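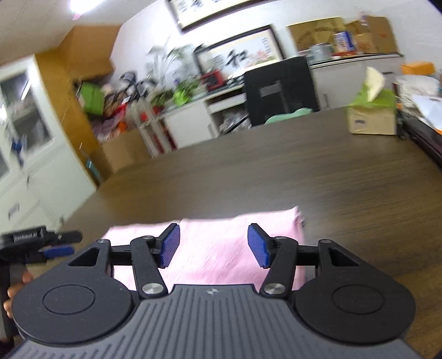 Washing temperatures and what they do to colour

31 May 2018

I moved into the flat in Andbridge in December and inherited a washing machine with a dial marked only in letters. The manual was missing. For the first few months I ran everything on B, which seemed to work, and then a set of pillowcases came out visibly paler than the pair I had kept in the cupboard. That was enough of a reason to measure what the dial does.

The method was simple. I put a waterproof probe thermometer in a mesh bag with a normal load and let it log for the whole programme. Each setting was run twice, with the same towels and the same amount of powder. The incoming mains water was cold on every run, and the machine has a single cold inlet, so all the heating is done by the element in the drum.

Setting A peaked at 28 degrees. Setting B, which I had assumed was a forty, went well past that and stayed there for most of the main wash. Setting C was hotter again, and I have not used it since on anything except tea towels. Setting D does not heat at all. The water in the drum on D reached 13 degrees, and most of that probably came from the room and the motor.

The second part of the test was dye loss. I cut a cheap dyed cotton sheet into squares, hemmed them badly, and kept one back unwashed. The others went through 7 washes each on A and B, with a strip of white cotton stitched along one edge to pick up any loose dye. All were dried indoors on the same rack, away from the window, as sunlight would have spoiled the comparison.

The squares washed on A were hard to tell from the unwashed one. The B squares were lighter, and the white strips had taken up a faint tint, mostly from the first wash. After that the strips changed very little, but the squares went on fading. I take this to mean that the loose surface dye goes early and the later loss is from wear on the fibres, which heat and long programmes both make worse. I have not tested the two separately.

Powder made a difference as well. The Dreveck powder I had been using contains an oxygen bleach, which is stated on the back of the box in small type. The Jemal liquid does not. A square washed on A with the powder faded slightly more than one washed on A with the liquid. The gap was smaller than the one between A and B, and I would not swear to it in poor light.

My current routine is as follows. Dyed cotton goes on A, inside out, with liquid. Whites and towels go on B with powder. Anything new and strongly coloured is washed alone the first time, on D, and rinsed again afterwards. The drum gets an empty run on C when it starts to smell.

I have not yet looked at spin speed. The dial for that has numbers on it, but I no longer assume they are correct. Somuritz sell a clip-on optical counter that should read the drum through the door glass, and I will order one when it is back in stock.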